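Okay, a longer one from me tonight about Skunia and the new "Nearby Circles" setting, so get a drink and settle in. I've had it switched on for most of October and I have thoughts (when do I not).

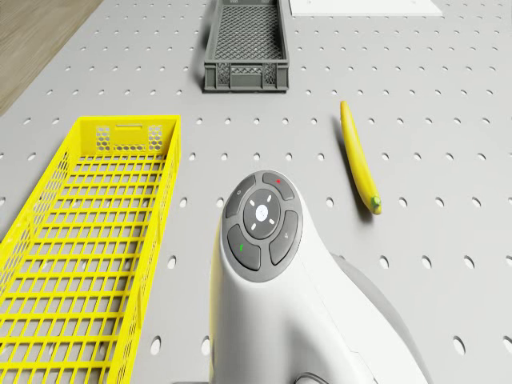 For anyone who missed it, Skunia is the little messaging app a bunch of us moved to after Vedex started stuffing ads between our own group chats. It's been lovely and quiet over there. Then the last update arrived with a new tab, and the new tab wants to know where you are.

The idea is you make a circle, you add people, and the app tells everyone in it when somebody else is close by. You don't get a dot on a map. You get a line of text like "Torben is in your part of town." I was ready to hate it and I have to say the wording is nice and vague, which I appreciate!

I made a circle with five friends: Cheuk-hei, Wafula, Torben, Chia-jung and Yung-ching. All of them said yes before I sent the invite, and please do ask first, because the invite itself already shows your neighborhood to the person getting it. I didn't love finding that out from Chia-jung, who is much better than me at reading the small gray text.

The good part first. Wafula and I have lived 6 blocks apart for ages and never run into each other. Second night of using this thing, we both got the nudge and ended up sharing a plate of dumplings and talking until they put the chairs up. I'd forgotten how nice it is to see a person without three weeks of picking a date.

Now the parts I'm less sure about. It's on for everybody in the circle or off for everybody in the circle. If I want Yung-ching to know I'm around but would like to sneak into the library unnoticed by the rest of them (sorry, all), I have to build a second circle just for that. I now have four circles and I mix them up.

Also, pausing. There is a pause button, hurray, but when you press it the others see "paused" next to your name. Torben paused for an afternoon and got two messages asking if he was all right. He was at the dentist! I'd much rather it simply went quiet and let people have their teeth looked at in peace.

I went and read the privacy page so you don't have to, though you probably should anyway. Places are kept for 150 hours and then deleted, it says. Why 150 and not a plain week, I couldn't tell you. Cheuk-hei thinks somebody picked it because it sounds technical, and I have no better theory.

The page also lists "partners," and there I got a bit grumpy. I counted 306 of them. Most are switched off to begin with, to be fair, but there's no button to refuse the lot, so you scroll and scroll. I did it in bed with one eye open and I think I got them all.

Battery, as people always ask me: on my older phone I noticed it, on Yung-ching's newer one she says she didn't. Setting it to "check less often" helped mine a lot, and the nudges still came through, only a little late.

So I'm keeping it on for the small circle and I've turned it off for family, who would absolutely call me about it. If any of you have found a way to hide the "paused" label, please reply and tell me, Torben has another appointment coming up.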